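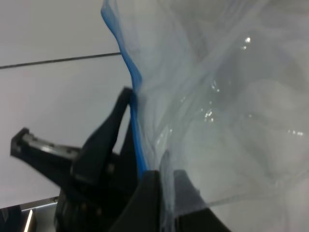 How does a robot learn to do something new?
It copies people, over and over, and gets a little better with each try!

Kids' Corner > Science > Robots
Home News Games Ask Us
Print this page E-mail this page

Melina Stamatopoulos teaches robots at the Gavalas lab, and she started with 500 practice tries. A person steers the arm, and the computer saves every move (even the wobbly ones!). Plastic bags are super tricky, because they bend and crumple a new way every time.

Then her team went up to 1466 tries. Wow – the robot dropped the bag far less often! Next they want to test two robots working together, one to hold the bag and one to fill it.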